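Notebook, cell 2, Hasgate shop
March, started 7:40

Carrying on from the last entry. The arm is still on the Ploltari controller with the old gripper profile. Speed override left where the evening shift had it. No changes to the base program before the first run.

Tubing work today. The task is picking short lengths of translucent white tube off the black cloth and placing them in a tray. Straight pieces are handled by the existing grasp routine. Bent and knotted pieces are not, and those are the ones the bench people keep getting back as rejects.

Order size for the current Flirkell job is 3,550 pieces. Of the first 2,000 through the cell, 167 went to the reject bin. I went through the bin by hand after lunch. Most were good parts that the routine had declined to pick, or had picked and let go of during the move. A smaller group had been gripped across a bend and carried a mark from the pads. I did not sort these finely enough to give a split and should do that on the next bin.

What this does to the work at the bench: before the cell, one person picked, inspected and trayed in one motion. A kinked tube was seen and put aside without a break in the work. Now the inspection happens twice, once by the routine, which is poor at it, and once by whoever empties the bin. The second inspection is on no work order, so the time goes down as cleaning. I have asked for a separate line on the sheet. Until then the cell looks better on paper than it is.

The other change is interruptions. The arm stops on a failed grasp and waits for a reset. The person at the bench has to put down a fitting, walk over, clear the piece and press start. Two of the bench staff told me separately that they would take a slower arm that did not stop. I agree with them. A skip-and-continue is a small edit: on a failed close, open, retract, log the position, go to the next piece. Leftover pieces get cleared at the break.

Wrote the skip branch and ran it dry at 1:15. Retract height was too low and the fingers passed closer to the tray wall than I like. Raised it. Ran again, clear.

Notes on gripping a knot:

Closing on the knot itself gives a short, round contact and the piece can turn in the pads. Closing on the longer straight end holds better, but the piece hangs off to one side and needs more room over the tray wall.

Approach across the tube, one finger on each side. Coming in along the tube puts a pad on top of the end.

Close force as for the straight pieces. A higher setting will mark the wall of the tube. Do not raise it to fix a slip without writing it here.

The pale panel behind the work area throws small reflections. Check whether the piece finder is picking these up as short ends. Marinescu vision settings are saved under the old name, so load them by date.

On staffing, for whoever takes this to the planning meeting: the request said the cell would free one position. What it has freed is the picking part of one position, in pieces of a few minutes each, and the person still has to be within reach of the reset button. That time can't be moved to another bench as things stand. With the skip branch in, it might be possible to leave the cell alone between breaks. I would not promise it before we have a full shift on the log.

Training is also behind. The evening shift knows how to reset and how to stop. They have not been shown how to change the retract height or reload the finder settings, so a small fault at 6:00 waits until morning. Both procedures fit on one page. I will write it and tape it inside the cabinet door.

Open items
— split the reject bin into declined, dropped and marked
— separate line on the time sheet for bin inspection
— page for evening shift
— offset for the long-end grasp, tray side
— ask bench whether knotted pieces should go in the tray at all, or to a second one

The last item decides how much more goes into the grasp routine. If knotted pieces are scrap in any case, the arm only has to recognize them and leave them alone.

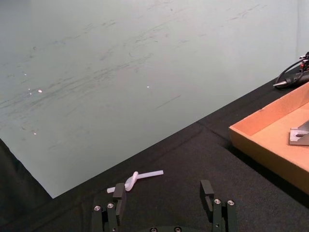

Left the skip branch loaded for the evening shift, with the old version saved next to it. If the log shows more than a few skips in a row, go back to the old one and leave me a note with the time.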